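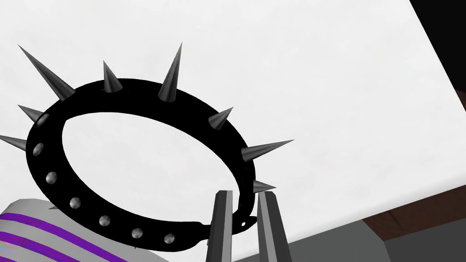
Tenants in Lellthorpe asked for repair dates they could rely on, according to replies received by Primavis during its November survey. One reply said that a boiler fault had been reported and no visit time given until the following week.

Primavis has now appointed Boiko to carry out heating repairs across its Lellthorpe properties. The contract runs for 2 years and covers gas boilers, radiators, pumps and room thermostats.

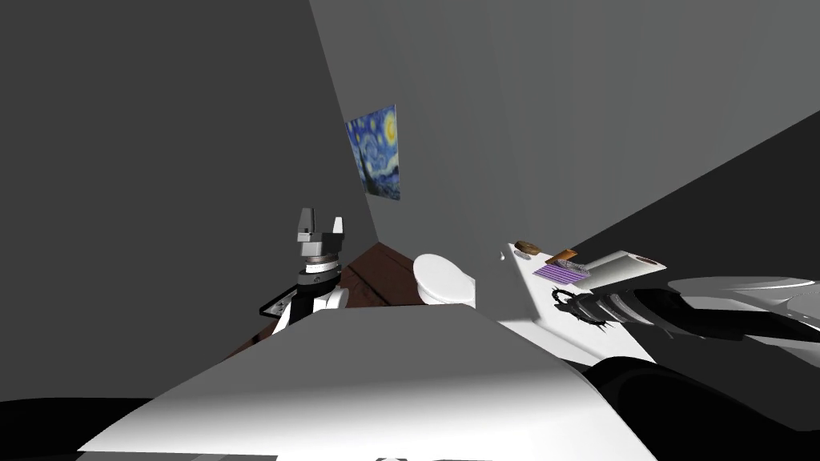 Faults that leave a home without heating will be attended within 5 hours. Other faults will be given a visit date when they are reported. Bookings will be handled through Skundix, and tenants may still report by telephone. Annual safety checks remain under the existing contract.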